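Naltley Home Bakers Board > Breads and Pastry > Storage and Leftovers

Thread: Basket or tin for pastries overnight?

crumbline39
ok so quick question before I go do pickup. having family for the weekend, baking a double batch the evening before, serving at breakfast. do I leave them out in a basket with a towel or put them in a tin? last time I did the tin and they were limp by morning. like sad wet cardboard limp

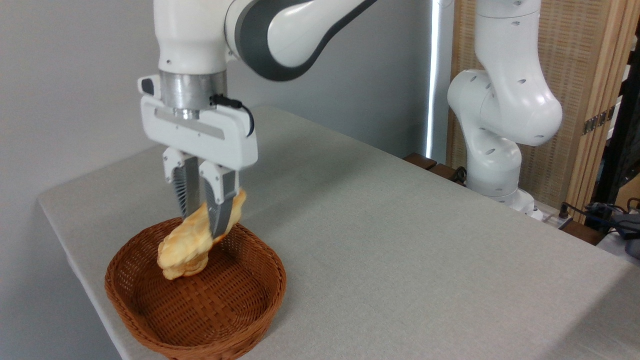

Round wicker basket, golden pastry, gray cloth.

so that's the style of basket I mean, not the deep bread kind. would be croissants mostly and a few cheese danish. kitchen is not very warm at night. thanks in advance, typing this in the car (parked!!)

butterfirst
Basket. Always basket. Tin traps the steam and there goes your crust. Towel over the top, done.

oldmillroad
Disagree. Basket overnight = stale edges. I've done it both ways for years and the tin wins if you let them cool ALL the way first. Most folks box them up while the middle is still warm and then blame the tin.
How long did you cool them, op?

crumbline39
uh. 20 min maybe? was late and I wanted to go to bed

oldmillroad
There you go. Two hours on a rack, minimum. Then tin.

butterfirst
two hours is nuts for a croissant. they're mostly air

oldmillroad
Mostly air and butter, and the butter stays warm a long time. Cut one open after 45 minutes and put your finger in it.

picklejar_11
Neither. Freeze unbaked, pull them out at bedtime, let them rise on the counter, bake at 7 am. House smells great, nobody cares that you're in a robe. I do 11 at a time bc that's what fits on my one decent sheet pan

crumbline39
I would love to be this person but I have one oven and there's an egg casserole going in it at 7. Already promised. Also my freezer is full of soup

picklejar_11
eat the soup

sundayrack
Danish and croissants should not be stored together btw, whatever you pick. The cheese ones are wet and everything near them goes soft. And the cheese ones go in the fridge, not on the counter all night. Covered plate in the fridge, 5 min in a low oven to take the chill off.

butterfirst
I've left cheese danish out overnight plenty of times and we're all still here

sundayrack
Good for you. I'm not telling someone to feed that to their family. It's cheese and egg. Fridge.

oldmillroad
Agree with sundayrack on this one. Fridge for the cheese.

hollyhock_b
Can I ask about lining the basket? I got one from the Dasance shop and it sheds little bits, I keep finding splinters on the bottom of rolls. Washed it once and it smelled like a barn for a week

sundayrack
Don't soak wicker. Dry brush, then a damp cloth, then dry it in the sun or by an open window. For the splinters, run a candle lighter over the inside real quick (outside! away from the cloth!) to singe the fuzz, then wipe. Or just line it. Cotton napkin, or parchment if the pastry is sticky.

hollyhock_b
not setting fire to my basket but thank you, will line it

butterfirst
Parchment under a flour sack towel is what I do. Parchment catches the grease, towel looks nice. Wash the towel hot and skip the fabric softener or your croissants taste like a dryer sheet. Ask me how I know

millet_and_rye
Paper bag!! Surprised it hasn't come up. Plain brown grocery bag, top folded over twice, on the counter. Breathes more than a tin, dries out less than a basket. Then move them to the basket in the morning for looks. My bakery in Chornovol used to send everything home in paper and it was always fine next day.

oldmillroad
Paper bag is decent. Still think tin.

millet_and_rye
You would bury a croissant in a tin if they let you

oldmillroad
Cooled all the way, yes I would.

crumbline39
lol ok. so what about reheating, whichever way I go. microwave is a no right

picklejar_11
microwave is a crime

butterfirst
Oven 325, 5 or 6 min, straight on the rack. Not on foil, the bottoms steam. If the casserole's hogging the oven use a toaster oven. Watch the tips, they go from brown to black fast

sundayrack
I go lower, 300, and 8 minutes. Anything iced, ice it after. If you iced them the night before you're kind of stuck, the glaze will melt off and weld itself to the rack.

hollyhock_b
I have the Nekance toaster oven and it runs hot on the left, so I turn them halfway. Check yours with a thermometer before the weekend, mine was way off what the dial said

crumbline39
good call, mine is ancient

crumbline39
UPDATE: did a test run last night with 2 from each method. bag, basket w towel, tin (cooled 2 hours, yes oldmillroad, I set a timer). Reheated all at 300 for 8 min.
basket: crispiest outside but kinda dry at the ends
tin: softest, ok after the oven, inside was the nicest tbh
bag: in between. husband picked bag. I picked bag. kid picked tin bc it was biggest
Going with bag, then lined basket on the table. danish in the fridge. casserole still in charge of the oven so it's toaster oven in shifts

oldmillroad
"inside was the nicest." I'll take it.

butterfirst
dry at the ends bc your towel was too thin. double it

millet_and_rye
BAG

sundayrack
Were they all the same size going in? Little ones dry out quicker. Your kid's may have had an unfair start.

crumbline39
no they were all over the place, my rolling is terrible. not redoing it, out of butter

picklejar_11
so did you eat the soup

crumbline39
one container. it was lentil. still no room in there

hollyhock_b
what recipe did you use for the cheese ones? mine always leak out the corners

crumbline39
will post it in the Danish thread tonite, gotta run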